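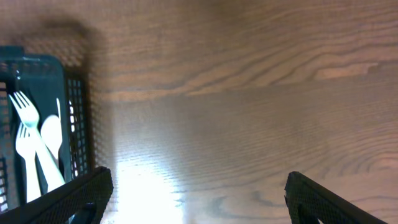
Dá para guardar talheres de plástico em pé num cesto furadinho sem eles escorregarem pelos buracos?
Depende do tamanho do furo: se o cabo do garfo passar, forre o fundo com um paninho cortado à medida.

Chamado 79 - cesto verde, mesa da copa
Aberto por: Renzo Marino
Situação: em andamento

Oi, gente! Sou eu de novo com a novela dos talheres. Comprei o cesto na Galli e adorei, mas os garfos e as colheres vivem tombando para um lado e ficam todos embolados (já tentei tudo quanto é arrumação). O vão tem uns 19 cm e sobra espaço demais!

Atualização 1: o Bongani Mokgethi, do suporte da Nollent, sugeriu pôr um copo no meio para calçar. Testei por 7 dias - melhorou, mas o copo rouba lugar das facas.

Atualização 2: tirei tudo para medir direito e pedi uma divisória de 30 cm, que vou cortar em casa. 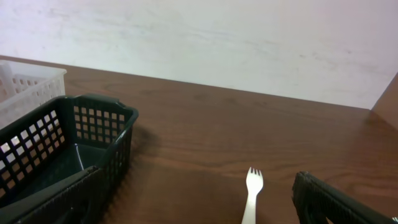

Cesto verde vazio, com o branco atrás, na mesa.

Pendente: a divisória chegar. Bongani, deixa o chamado aberto, por favor, que eu aviso!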